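Jelska respond to Coman transfer talk

Jelska have received one written inquiry for midfielder Ionuț Coman, and one only. The club is putting this on record on June 4, 2020, after a week in which readers could have been forgiven for thinking there was a line out the door.

Coman, 27, has 2 years left on his contract. The inquiry came from Mockus. It named no fee, and it asked whether the player might be "open to a conversation." We don't regard that as a bid, whatever was printed afterward.

Sporting director Ecaterina Roman was not impressed by the coverage.

"I have read that he passed a medical, that he was looking at houses and that I was angry in a meeting," said Roman. "I wasn't at any meeting. If someone wants to buy a player, they know how to send a number. So far I've seen a lot of adjectives."

The story seems to have started with agent Iulian Iordache, who told a radio show in March that "big clubs" were watching his client. He has not said which ones, and we have asked him twice. 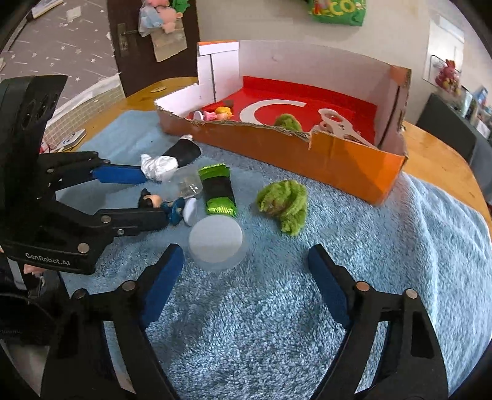 Head coach Conall Flanagan expects Coman to report for training with the rest of the squad. He was also asked about claims that defender Bence Hegyi, 28, would move the other way as part of a swap.

"Bence found out about it from his cousin," said Flanagan. "I'd want to see something on paper before I spent a minute on it - and there isn't any paper."

Coman has started over 2 seasons' worth of league games for Jelska and remains the club's first choice in central midfield. Talks on a new deal have not opened. The club won't pretend they have just to make this statement sound better.

Jelska will comment again if a formal offer arrives. Until then, we suggest treating reports of one with some care.

Media requests should go to the Jelska press office.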